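Enimness handheld gripper kit – evaluation, progress report to Zestitton
Prepared by Urmas Ots, Kirutham site
2024-01-24

Status: on track, mostly. Paperwork for period two still with Queiroz, chasing.

Since last report
Kit unpacked and checked against packing list. One spare pad set short, supplier notified. Firmware updated on both units, took two tries – first one hung at the end and had to be redone over cable. Three operators trained. Training notes rewritten becuase the vendor manual skips calibration completely.

Recordings so far: 1,517 logged, 645 passed review, 600 of those delivered. Rest are waiting on review, not rejected. Main reason for send-backs is still fingers closing before the sync beep. Operators know about it, rate coming down.

Bedroom sessions
Started in September, kitchen and hallway were done before that. Small household items, picked and placed on top of the bed.

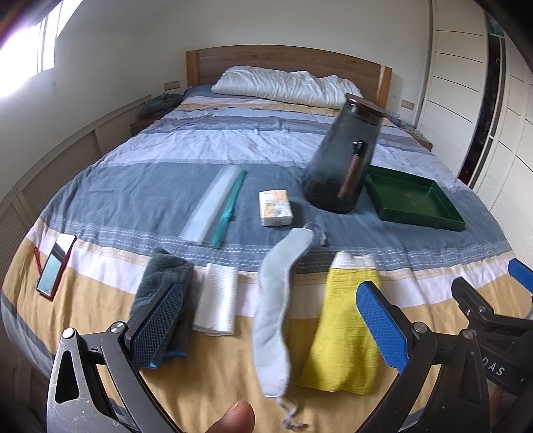 Grip on soft items is the bit we were asked to look at hardest. Pads do well on folded cloth, less well on anything thin and slippery. The gridded blue face on the pads grabs towel pile without bunching it, which the old smooth ones did not. Cords are slow. Something like the padded grey-blue band with the thin cord at each end takes a pro operator two or three goes, and new people tend to catch the cord and drag the lot. Tissue packets fine. Jug with the wooden handle is OK if approached from the handle side, otherwise the smooth body slides. Striped bedding under everything has not upset tracking so far, we had expected it to.

Problems
- Pivot screws need retightening, around 18 hours of use between checks. Added to the daily sheet.
- Bright windows wash out part of the footage. Trying blinds half down.
- Wrist fatigue. Two operators asked for shorter sessions, agreed.
- Vendor support slow to answer, four days on the last ticket.

Spend
Within budget. Spare pads were not in the original plan, will come out of contingency unless you want it booked seperately – please confirm.

Next
Clear review backlog. Finish bedroom set, then bathroom. Second round of pad wear measurements. Decision needed from you on extending the rental of the second unit, current terms run out before the bathroom set is finished.

U. Ots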